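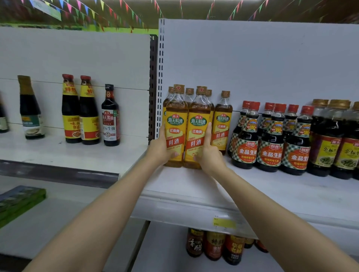
Two-handed bottle facing, cooking wine shelf, Welside store set.

March 23, 2020

Hi all, time for the Rurnano update, and I have more to report than last time! We now have 600 shelf clips of people straightening and restocking bottles, all from head height with both hands in view. The cooking wine has become my favorite test item. The bottles are tall and slim and they stand so close together that the hands have to share the space, so it's a good workout for the two-hand model.

We trained Yang (our grasp planner) on 500 of the clips and kept the rest back for testing. The new version picks the right bottle far more often when several identical ones are packed together – that was our big headache over the winter. It still mixes up left and right when the arms get close to each other.

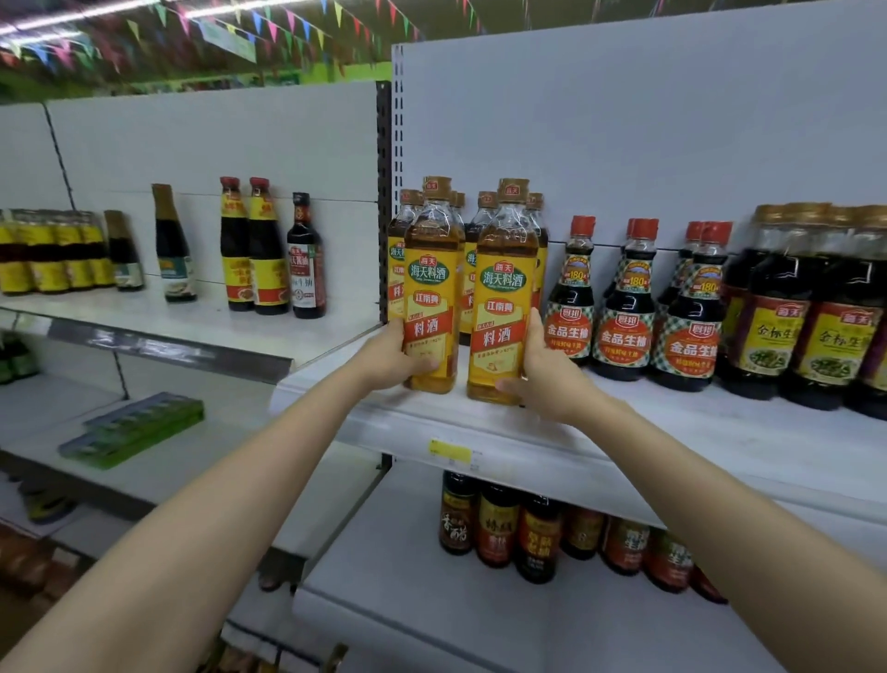
I think the fix is to label each hand separately from the moment it enters the view, and I've started redoing the labels that way. It's slow going, 5 clips took me most of a morning, but the Futivley tool should get faster once I set up the shortcuts.

For April I'd like to add the lower shelves, where the forearms hide a lot of the labels. I'm also asking for 2 more weeks of labeling help – the budget line is already there, we just haven't used it.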